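# Teaching the arm to pick up a paper cup

*Club notes, cup station. Last touched 29/10/2021 by Akinyi Kimaro. If you change something, change it in this file too.*

You've done the block station and the block station went fine, because a block has flat sides and no feelings. A takeout cup is wider at the top than at the bottom, weighs next to nothing, and folds up if you look at it hard. Set aside a full meeting for it.

## Before you power anything

- Clear the table. Phones, snacks, the Fusent manual, all of it goes on the shelf.
- Get an empty cup with its lid on. Empty means rinsed. We have had the conversation about the mocha.
- Park the right arm low, near the front corner. You won't use it until the handoff lesson, and it has a talent for being exactly where the left elbow wants to go.
- Find the stop button and put a person next to it. That person doesn't get to hold anything else.

## Set the grip

Open the Vulon panel on the laptop and load the profile called `cup_soft`. Don't load `cup`. That one was written for a steel travel mug and will turn paper into a napkin.

Check three values:

1. Opening width: wide enough to clear the lid with room on both sides.
2. Close speed: 5. The slider goes a lot higher. Leave it alone.
3. Force limit: 36. At 305, the default, you'll be sweeping up.

Save under your own team name. Team Boutros saved over the shared profile in June and we were still finding out about it weeks later.

## Teach the points

You need four, in this order.

**Home.** Arm up and back, gripper open, wrist level. Jog there and save.

**Approach.** Bring the gripper in beside the cup at the height you plan to grab. Come in from the side. Coming down from the top sounds clever until you meet the lid, which pops off and takes your afternoon with it.

**Grab.** Slide in until the fingers straddle the cup just below the lid. The rim gives you a little ledge, so if the grip is slightly weak the cup hangs there instead of dropping straight through. Lower down, the taper works against you and the cup squirts out like a bar of soap.

Crouch so your eyes are level with the table and check that the fingers aren't tilted. Then crouch on the other side and check again. Everyone skips the second crouch once.

**Lift.** Straight up, a hand's width, no sideways motion. Sideways comes later, when you've earned it.

## Run it slowly

Put the program in step mode and run one point at a time. After the close, stop. Look at the cup while it's still standing on the table and ask yourself:

- Is the wall bulging or dented?
- Did the base slide when the fingers touched it?
- Is the cable at the wrist hanging clear, with enough slack for the lift?

If the cup slid, your grab point is off center. Move it toward whichever finger touched first and try again. Don't fix it by nudging the cup, which only means you've taught yourself where the robot wants it.

Once three step runs come out clean, run the whole thing at low speed. The timeout is set to 600 — leave it there, and let the arm take its sweet time.

## When it goes wrong

**Crushed cup.** Wrong profile. It's always the wrong profile.

**Lid comes off.** You're too high. Drop the grab point a little and press the lid down properly before the next run.

**Cup spins in the fingers.** One finger is touching before the other. Reteach the grab point before you go anywhere near the force setting.

**Navent plug-in says "object lost" while the cup is plainly right there.** Close the plug-in, open it again, say nothing.

Write your grab height on the whiteboard when you finish, with your team name next to it. The next group starts from your number, so please write it so a stranger can read it.
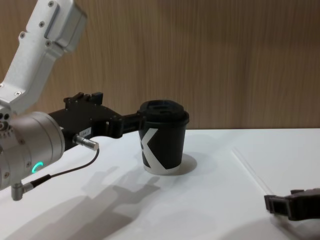 *Left gripper on the cup at grab height, just under the lid.*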